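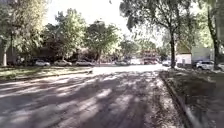 So when does the resurfacing on Horcombe Road start? Wednesday at 7 a.m., and the crew wants parked cars gone by then.

I caught up with Maribel Alvarado from the streets office, and she says the job covers 436 yards of asphalt, right up to the cross street. The trees are staying (I asked twice!) – only a few low branches get trimmed. Curbs will be patched where they need it, and the leaves get swept up first.

If you usually park on the street, there are 40 free spaces behind the Gastano bakery until the work wraps up. Trash pickup stays the same. Questions go to Walter Chambi at the front desk, extension 327.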